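返却品用グレー大型ケースの内側塗装はがれについて（対応記録）

受付：チケット 1,000-48
状態：対応中
登録者：Geeta Dwivedi（Galtero 備品管理）
対象：Stular 製の大型ケース、口が上に開いているタイプ

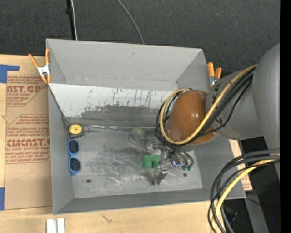 お世話になっております。Galtero の Geeta です。日本語がまだ十分ではありませんので、わかりにくい所がありましたらご質問ください。

問題は、ケースの内側の傾いた板です。板の上の部分は白っぽい色が残っていますが、真ん中の下のほうは塗装がすれて、濃い灰色になっています。中央から右にかけて、黒い傷と塗装の欠けが多くあります。底の面にもすり傷と黒っぽい汚れがあります。ただ、底のほうは使用に問題がないと考えています。

困っていることは次の二点です。

一、サングラスなど、レンズのある小物に細かい粉がつくことがあります。塗装の粉かどうか、まだ確認できていません。
二、巻尺のような少し重い物を斜めの板にすべらせると、途中で引っかかる時があります。

■ 9:40 追記（Geeta）
やわらかい布を水でぬらして、よくしぼってから板をふきました。布に灰色の粉がつきました。二回目は少なくなりましたが、三回目でもまだ少しつきます。洗剤は使っていません。

■ 10:15 回答（Storow サポート窓口）
ご連絡ありがとうございます。次の三点をお知らせください。板の表面を指で軽くなでたとき、浮いている塗膜はありますか。板と底の境目にある金属の細い帯は、押すと動きますか。アルコールをご使用になったことはありますか。

■ 11:05 返信（Geeta）
順番にお答えいたします。
塗膜は、黒い傷のまわりで少し浮いています。つめを当てると小さくはがれましたので、そこで止めました。
金属の帯は動きません。しかし、帯のすぐ上に粉がたまりやすいです。小さいブラシで取りました。
アルコールは、私は使っておりません。前の担当の Chauhan さんに聞きましたら、九月に一度、シールののりを取るために使ったそうです。どの場所に使ったかは覚えていないとのことでした。

■ 13:30 回答（Storow サポート窓口）
塗膜が浮いている場合、ふき取りだけでは粉が止まりません。浮いた部分を目の細かい紙やすりでならし、粉を取り除いてから補修塗料をお塗りください。作業の間は、中の小物をすべて別の箱へ移してください。底にある二つの丸い穴には、塗料が入らないようにテープをお貼りください。塗装後は、一晩そのままにしてください。

■ 14:10 返信（Geeta）
ご丁寧にありがとうございます。二つ質問がございます。
補修塗料の色は、板の上の部分に合わせて白っぽい色にしたほうがよろしいでしょうか。それとも、まわりの壁と同じ灰色でもかまいませんか。見た目は気にしませんが、小物が見つけやすい色が希望です。特に、透明で少し緑がかった物は、傷の多い面の上では形がわかりにくいです。
もう一つは、塗装をしないで、板の上に薄いシートを貼る方法も可能でしょうか。

■ 15:20 回答（Storow サポート窓口）
色はどちらでも問題ございません。小物の見やすさでしたら、白に近い色をおすすめします。シートを貼ることもできますが、下の塗膜が浮いたままですと、はがれやすくなります。先に表面をならしてください。

■ 15:45 返信（Geeta）
わかりました。白に近い色の塗料を注文いたします。届くまでの間、レンズのある物は布の袋に入れてからケースに置くようにします。粉の量は毎朝確認して、この記録に書きます。塗料が届きましたら、またご連絡いたします。

次の作業：塗料の到着待ち（担当 Geeta）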